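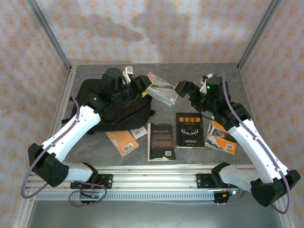

Books and a black backpack on the table.

Last updated: November

I think people should pack their bags on a table. I mean a proper table, with everything out on it at once, before anything goes in. Most of us pack from the floor or the bed, or we stand in a hallway dropping things into the bag as they occur to us, and then we complain about the weight all the way to the station.

Books are the best argument for it. Clothes squash, and a charger weighs next to nothing. A book is a fixed block. It takes the same room however cleverly you fold the rest, and four of them will decide how the whole bag sits on your back. If you lay them out beside the bag you see this straight away. If you slide them in one by one from a shelf you find out on the stairs.

I go between Brilldale and Cumthorpe most weeks on the train, usually on a Thursday, and I have done the journey with too many books more times than I would like to admit. It takes 105 minutes when it runs properly. In that time I can read some 60 pages if the carriage is quiet. It follows that one book is enough for a single trip, and I still find it hard to leave with one.

The usual advice is to buy an e-reader. I had one and I have nothing much against it. It was light and it held a charge. But I read less with it, and I remembered less of what I had read. Titles ran together. With a paper book I know where on the page a thing was, and how far in, and I can find it again a month later without searching for a word I have half forgotten. For novels that hardly matters. For anything I am trying to learn from, it does.

So I accept that there will be paper in the bag, and the question is how much. My view is that two is the right number for a few days away, one that needs attention and one that doesn't. The difficult book is for the morning train. The easy one is for the way back, or for waiting rooms. Three is already wishful. When I take four, I am packing for the person I would like to be that week, who gets up early and has no emails.

My friend Nawal Belhaj disagrees with this and I should give her side. She travels for work far more than I do and she packs books as other people pack shoes, several pairs to suit the occasion. She says the choice is the pleasure, and that a person stuck in a rented room in Cumthorpe in the rain with one book they have gone off is worse placed than a person with a sore shoulder. I have been the person in the rented room, so I can't say she is wrong. I would still say you can go out and buy a paperback, and that nobody sells shoulders.

The black book with the antler-like drawing on the cover is a good case. The characters in orange at the top, 墨菲定律, are the Chinese for Murphy's Law. A book like that is easy to put in a bag. It is the kind you can open anywhere and read for ten minutes, and that makes it a sound choice for a journey with changes. My trouble is that books of this sort always look as if they will take up no time, and I add them on top of what I already have. They should count as one of the two.

Long books need a rule of their own. I have a history of the canal trade that runs to 532 pages and I took it to Cumthorpe and back for most of a spring. I finished perhaps a third of it in transit. The rest I read at home in a week, in a chair, where it should have been all along. A book that size changes the shape of a bag and pulls it backwards, and the corners suffer. I don't think any book over a certain thickness should travel unless it is the only one.

Then there is the bag. I prefer a plain black fabric backpack to anything with a frame or a great many compartments. My last one was a Pornine and it had so many pockets that I lost a season ticket in it for a fortnight. The one before was an Amrani, which had a single space and one pocket inside the lid, and I should never have given it away. With one big space you have to put the books in flat against your back, spines down, and the soft things go in front. There is no other sensible way to do it, so you stop thinking about it.

Small boxes are a nuisance and deserve a mention. Most small things come in a box much larger than they need, and people carry the box as well. If it's a present, fine. If it's for your own use, take the thing out and leave the packaging at home. A stiff little box wedged between two paperbacks will dent both of them by the time you arrive. I have ruined a good cover that way, and the box had nothing in it but a spare lead.

The table doesn't have to be large or tidy. It does have to be somewhere with enough light to read a spine, and it helps if you can leave things there overnight. I put everything out the evening before and don't pack until the morning. Something usually goes back on the shelf in between. In the evening I am generous and by seven in the morning I have a fair idea of what I will read, and the second opinion is the one to trust.

I know people who say this is a lot of fuss over a bag. It takes a few minutes, and the alternative is carrying the wrong books for a week, which takes a good deal longer. What I object to is the idea that packing is something to get over with. You are choosing what you will have to hand for days. It seems reasonable to look at all of it together first.

Nawal, for the record, has now started using a table too. She still takes four.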